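Cikis: fan and temperature logs from desktop computers

README, revision of Sunday, February 7, 2021

Summary

Cikis is a set of plain text logs recorded from desktop computers in ordinary office use. Each log covers one machine for one working session. The set was put together at Sestberg by Ferhat Güler and Hülya Akgül for work on fan control and dust build-up. It holds 1220 logs from 23 machines.

Hardware covered

All machines are desktops with a conventional case and at least one case fan. Laptops and all-in-one units were left out. Case type is recorded in machines.csv under the column "chassis". Where a case was opened during the recording period, the date is given under "opened" and readings from that day are flagged.
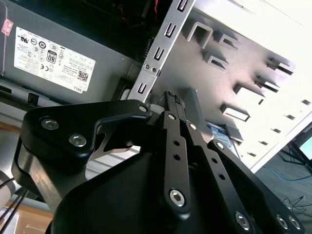 File layout

logs/ one file per session, named by machine number and session number
machines.csv one row per machine
flags.csv sessions with known faults
tools/ the Maltero reader and a short test script

Columns in each log

time: seconds from start of session
cpu_c: processor temperature, degrees Celsius
board_c: motherboard temperature, degrees Celsius
fan_rpm: case fan speed, blank if the fan has no speed wire
load: processor load, 0 to 1

Sampling

Readings were taken once every two seconds. Most sessions contain some 2000 rows. Sessions with fewer than 200 rows were dropped before release.

Board temperature comes from the sensor on the motherboard and depends on where the maker placed it, so values should not be compared between different models.

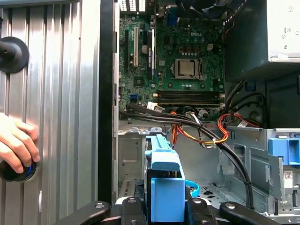

Drive temperature was logged on a few machines in the first version but the readings stuck at a fixed value after sleep, and the column has been removed. Anyone who still has the old files should delete them.

Known problems

Machine 14 reports fan speed at twice the true value. Halve it before use.
Sessions recorded in August were taken with the office cooling switched off.
Load is missing where the Yaman logger was started without administrator rights.

Contact

Corrections to Gülizar Şimşekoğlu. Please give the machine number and session number.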